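洪水神话课题小组结题报告：同一场大水，几种讲法

先交代一下我为什么选这个题。学期初选题的时候，我本来想写英雄神话，结果发现班里一大半人都报了，只好往旁边挪一挪，挪到了洪水。现在回头看，挪得挺值的！洪水故事几乎走到哪儿都能碰上：两河流域有，希伯来经典里有，印度有，希腊有，咱们自己的大禹治水更是从小听到大。

我一共读了11个版本，有的是全文，有的只找到节译。读书笔记记在Stiltora上（一个做卡片的小软件，搜索有点慢，不过标签很好用），最后攒了131张卡片。原本打算按地区分类，分到一半就乱了，因为同一个细节老是跨地区出现，比如放鸟探路，《吉尔伽美什》里有，《创世记》里也有，鸟的种类和顺序却不一样。后来我改成按“谁发的水、为什么发、谁活下来、活下来以后干什么”这几个问题来分，顺手多了。
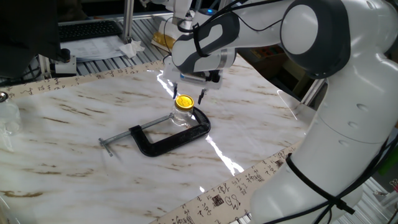 文／宗教与神话选修课 洪水组　　5月16日　　发表于Civport学生专栏

说说最让我意外的地方。巴比伦的《阿特拉哈西斯》里，神发洪水的理由居然是人太多太吵，吵得神睡不着觉（住过六人间宿舍的我非常能理解）。到了《创世记》，理由变成了地上满了罪恶，味道一下子就不同了，整个故事多了一层道德审判的意思。希腊的丢卡利翁也带着惩罚的色彩，可大水退后的情节特别有画面感：夫妻俩往身后扔石头，石头变成新的人。

大禹的故事放在里面就有点格格不入。前面几个故事的重点是“躲过去”，造船、上山、等水退；大禹这边是挖渠疏导，一干就是很多年。我在期中汇报时说这是“人定胜天”，老师在批注里提醒我别急着下结论，说这个说法太现代了。我又去翻了《山海经》和《尚书》里的相关段落，发现鲧和禹身上神的成分其实不少，鲧还偷过天帝的息壤呢。所以这一节我整个重写了。

资料方面，主要用的是Kadmont阅览室的译本合集，422页，不外借，我前后去了9次才抄完要用的部分。有几处译文我拿不准，比如印度摩奴故事里那条鱼，早期文本没把它和毗湿奴连在一起，后来的往世书才这么讲，我在附录里把两种说法都列上了。

还没做完的：美洲的版本我只读了《波波尔·乌》，里面的大水冲走的是木头做的人，很想继续往下查，可惜时间不够。太平洋岛屿那边干脆没碰。下学期如果还能选这门课，我打算从这两块接着写，顺便把卡片上漏掉的页码补齐。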